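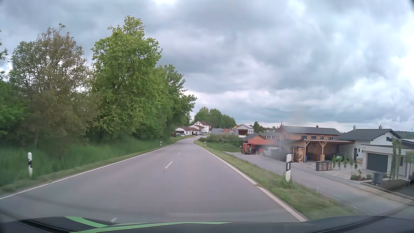

Fig. 1. Two-lane road with delineator posts, approaching a bend.

Search this site Enter keywords Go

Community Health, Unit 7: Counting an outbreak
Handout for the second-years. Notes by Mahlet Tefera, with corrections by Craig Gillies, who found most of them in the arithmetic.

1. What is a case?

Before you count anything you need a case definition. It says who, where, when and with what symptoms. Leave one of those out and you will spend a week arguing over a man who had a bad curry.

We will use the Pilton outbreak all term. Pilton is a market town with 3,000 people, one waterworks and a strong belief that the water is fine. In March, people began turning up at the surgery with diarrhoea and cramps. Nuria Seyoum, the nurse on duty, wrote down the first 8 by hand on the back of a rota. It is still the best record we have.

Her working definition: anyone living in Pilton with three or more loose stools in a day, starting on or after the first of the month. It is dull and it can be checked. Copy the style.

2. Suspected, probable, confirmed

Suspected: fits the symptoms.
Probable: fits the symptoms and has a link to another case.
Confirmed: the laboratory says so.

Keep the three in separate columns. The local paper added them together, then added them together again the next day with the old ones still in, and arrived at 645. Yeshi Woldemariam rang to explain. They printed her explanation under the same number.

3. The curve

Plot cases by the day the illness began, and leave the reporting date for a different chart. Surgeries are shut on Sundays, so a chart by reporting date shows the whole town recovering once a week and relapsing on Monday morning.

A single steep hump suggests one shared source. A string of humps, each one incubation period after the last, suggests people passing it on. A curve shaped like neither suggests real life, and you should go back and ask more questions.

4. When is it over?

The usual rule is two full incubation periods with no new case. With our bug the incubation period can be up to 8 days. Work out the waiting time yourselves and compare it with the day the council announced the all-clear. Bring your answer and a calm expression.

A day with no cases may also be a day with no tests. Always ask for both figures.

Reading for next time: Jemal and Talter, chapter 7. Skip the box on spreadsheets, it was out of date when they wrote it.

Ryota Okabe has the tutorial lists. Swaps go through him.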